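About Us

Skilton School of Baking started with one oven, two long benches and a waiting list we never planned on. Makis Stefanou had been making bread for restaurants for years and kept getting the same question from customers: would you show me how? So one September he cleared out the back half of the old Kyriakidis bakery on Stomgate, put up a sign, and taught his first Saturday class on sourdough. We still teach that class! It has changed a lot (the folding is gentler now, and we stopped making people weigh the salt twice), but it's the one most of our students begin with.

Today we run 35 classes a year, from a single morning on flatbreads to our full Bread Year, where the same group bakes together right through the seasons. You don't need any experience. We've had students who had never turned on their own oven, and we've had pastry cooks who wanted to find out what all the fuss over rye was. 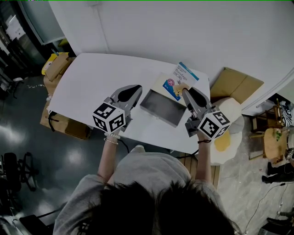

We love rye, by the way. It's sticky, it's stubborn, and it makes a loaf that tastes even better three days later. Our rye comes from Susteck, a small mill up the valley that grinds to order, and the smell when a new sack gets opened is one of the best things about working here. We take the Bread Year group up to the mill every fall so they can see the stones running and ask as many questions as they like - and they do ask a lot.

Classes are kept to 20 people or fewer, with two teachers in the room. Everybody shapes and bakes their own loaves and takes them home, along with a jar of our starter and the recipe sheets. If your starter gets sluggish a month later, write to us. We answer every one of those messages, and we like getting pictures of the good loaves and the flat ones too.

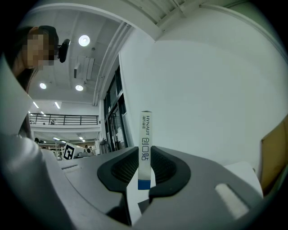 Skilton School of Baking - Bread and Grains Department

Our department looks after the sourdough, rye, flatbread and whole grain classes, plus the Bread Year. Makis leads the teaching and still does the early bake on class days, so if you get in before the others you may be handed a warm roll and a broom.

We also keep a shelf of bread books you're welcome to borrow, and a recipe binder that former students add to. The cardamom buns in there are wonderful. Ask for the page with the butter stains.

New class dates go up on the Classes page each season. Gift cards can be used for any class, including the Bread Year, and they don't expire.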